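4.3 Fault during memory insertion

On run 13 the left arm of the Trindine cell stopped with a force error while seating a module. The log shows the limit had been set to 1,000 in the test file and never put back, so the arm kept pushing well past the point where it should have let go. The module was bent and one latch was broken. The emergency stop was pressed by hand. We then lowered the limit, locked the test file and repeated the task 6 times at reduced speed. The force error came back once, in run 5 of the repeats, and its cause is still open.
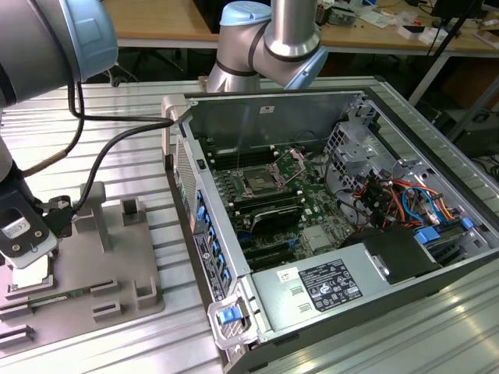
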